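Zokcombe store room: progress report to the end of April

Work on the store room clearance has gone on to plan for most of the month. We have now sorted 574 items, mainly cables, adaptors and small parts that had been kept in mixed crates since the move from Plillusham. Of these, 73 were past use and have gone for recycling. The rest are boxed or waiting for a label.

Cables have taken longest. Hatem Tazi set up a simple method in the second week: each lead is checked against the list, coiled and put in a cardboard box. We are reusing boxes from past deliveries where they will still hold the weight, and this has kept spending on packing down.

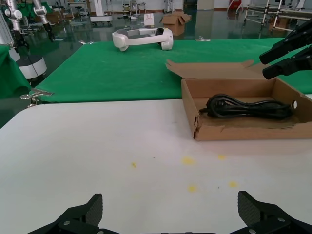
Power leads and data leads are kept apart, and anything without a known match goes on a separate sheet for Amr Salem to look at on Monday. There are 30 entries on that sheet at present. Most are older power leads with no plug rating marked, and we would like to clear them before the shelving arrives.

The tables need some attention. The white tops have picked up yellow marks that ordinary spray has not shifted, and we will try a stronger cleaner before asking for replacements. The green cloths are in fair order and can stay.

Spending so far is £400 against the packing and labels line. El-Sayed have confirmed the price of the shelving but not the delivery day, so that cost will fall in the next report. The Nivisska grant covers it in full.

Still to do: finish the labels, flatten the boxes that are too worn to use again, and enter the last two crates on the list. Amr will send the updated list with the next claim.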